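Category: Club News / Grant Updates

Emham Cricket Club: where we are with the junior T10 money
03/12/2021

Hi all at the Grelenis fund,

I promised you an update before the summer program gets rolling, so here goes (and sorry it's a long one, I type the way I talk).

First the good news, which is that we have a league! When I filled out your form I said I hoped to get 12 junior teams signed up, and I really wasn't sure we'd get there. We have 16. Three of those are all-girls sides, and two come from the Susa side of the river, where there hasn't been any cricket for kids in all the time I've lived here. Total signups stand at 164 players, and the forms are still coming in, mostly at midnight and mostly missing the emergency contact.

Winter nets went well. We ran them in the Urbańczyk hall, two evenings a week, and the kids got used to playing off a mat with a softer ball. The bowling has come on more than the batting, I'd say. Everyone wants to hit sixes in a ten-over game and I can't blame them, but we've spent a lot of time on running between the wickets, and the older group is starting to steal singles off each other and argue about it, so something is sinking in.

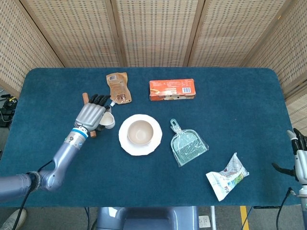
On to the money. We've spent $809 so far on the equipment line. That covered helmets in the two smallest sizes, a set of spring-back stumps and the junior pads. I held off on bats. The supplier only had full-weight ones left, and an eight-year-old can't do much with those except drop them on a foot. They expect lighter ones in later this spring and I'd like to wait, if you're okay with that line staying open a bit longer than the budget says.

The outdoor strip is where we're behind. We wanted the artificial surface down by now and the ground has just been too soft to get the roller on it. The contractor has moved us back twice. If it slips again I'll shift the first round of games to the school field, which has a decent flat square but no shade and a terrible parking lot. Finals are still set for July at Emham either way.

Umpires! We need more of them. Over 3 hours of games on a match day is a lot for the same two parents in white coats, so I'm putting together a short evening course, and the older teens can take it too. It won't cost the grant anything apart from some printing.

Could you let me know about the bats, and whether you want receipts now or with the final report? I have them all in an envelope and would love to get it off my kitchen counter.

Thanks so much, and come watch a game!

Contact us | © 2021 Emham Cricket Club | Back to top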